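Jovdale Forums > Home and Workshop > Can a machine do the boring jobs yet?

tessellate
Posted Thursday, January 31, 2019
My sister runs a small packing room and keeps asking me if she could get a robot to sort the snack bars into boxes. I said not yet. She says she has been hearing "not yet" since she opened. Who is right?

brackenhill
You are. I looked into it for our place in November. Sorting identical tins is fine. Wrapped food is another matter, as the packet bends, the shine upsets the cameras, and two lying across each other look like one.

Kendra Nguyen
I disagree with brackenhill, at least in part. I work on two-arm setups and snack bars are one of our usual jobs: trays on one side, a round woven mat on the other, and packets to be moved between them.

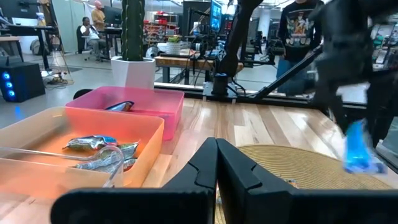
Gripping a packet is the easy bit. Our last full run was 200 picks and we dropped 16, most of them when the fingers closed on the crimped end of the wrapper. Aim for the middle and it holds. What I can't give you is speed. A person would be finished and making tea.

brackenhill
16 in 200 is a lot if you are paying for the bars. Our packers would be spoken to for that.

Kendra Nguyen
Fair. I wouldn't sell it to you today. I only object to "can't be done".

oldmangle
What does it do when they are in a heap? I had a demo of the Thampi sorter and the salesman laid every item out flat with a gap between. I asked him to tip the box out and he changed the subject.

Kendra Nguyen
Heaps are slower. It goes for whatever is on top, and a bar lying across two others can drag them along with it.
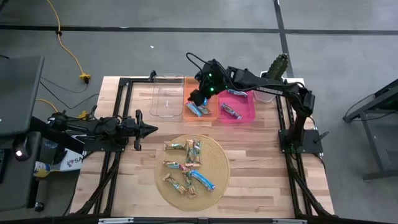
We count a drag as a failure even if the right bar ends up in the tray. Faltar don't in their write-ups, so be careful comparing their numbers with anyone else's.

Eglė Pētersons
I would look at the hours of setting up too. We had an arm from Flosinura on trial for nearly 10 weeks, and one of us had to stand by it for most of that. For a small packing room that is a wage gone.

tessellate
She has 43 square metres and two staff, so that probably settles it. What about at home, putting the shopping away?

oldmangle
No chance. My cupboards defeat me.

Kendra Nguyen
Unpacking onto a table, maybe. Opening a cupboard and finding room on the shelf, I wouldn't like to put a date on. Tessellate, ask her how mixed the boxes are. If each box is all one flavour she may only need a chute and a counter.

tessellate
Four flavours to a box. I'll ask her about the chute anyway.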